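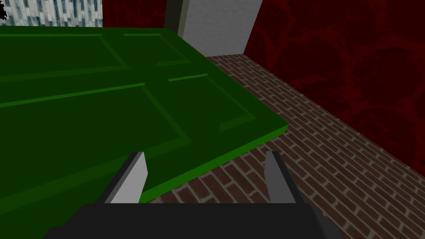
The simulated workshop: green door on the brick floor, gripper at the ready.

I have spent most of July trying to get a robot to deal with a door, and I've come away with opinions. The project is called Asta, it lives on a bench in the shared workshop on Heffernan, and for now most of it happens on a screen. The real arm is bolted together and wired up, but I don't let it near anything I'd miss until it has behaved itself in the simulator first.

There's a school of thought among home builders that simulation is cheating. You should get out there, they say, and let the thing bump into real furniture and learn something. I used to half agree. Then I priced up replacement fingers, at 44 quid a pair, and went through two pairs before lunch one day. A rendered door costs me nothing to drop. I can drop it 100 times while I make a cup of tea (I have) and the only casualty is my electricity bill.

What I don't agree with is the idea that your pretend world ought to be tidy. When I started I had a grey floor, grey walls and a box, and Asta was brilliant at it, an absolute star! Then I swapped in a different floor and the vision side went completely to pieces. So now everything is loud: dark red walls with a swirly pattern, brick underfoot, a great green slab of a door with four recessed panels. Anyone walking past thinks I'm decorating a pub. But all those mortar lines and bevels are just the sort of thing a camera gets muddled by, and I'd much rather meet the muddle now.

Why a door at all? Partly it's that everyone does cubes. Cubes are lovely, you can pick one up from practically anywhere. A door lying flat is a pig. It's huge next to the gripper, you can't get your fingers round it, and the only sensible place to take hold is the edge — which means finding the edge, and the edge is a thin strip that's only a shade lighter than the rest. My first six attempts went for the panels. I can't really blame it, they do look like something you'd grab.

My other grumble is with software that hides things from you. I tried Visness for a bit, and it has a very pretty way of smoothing over contact, so everything looks as if it's working until you try it on metal and motors. I went back to the plainer setup, flat shading and all. It looks like a computer game from my teens and I trust it far more.

Next up is a narrower finger for the real arm, printed at the workshop if the good printer is free, and then a proper go with an old cupboard door from the Flundalwood place. It's a lot smaller than the one on the screen, and it's already chipped.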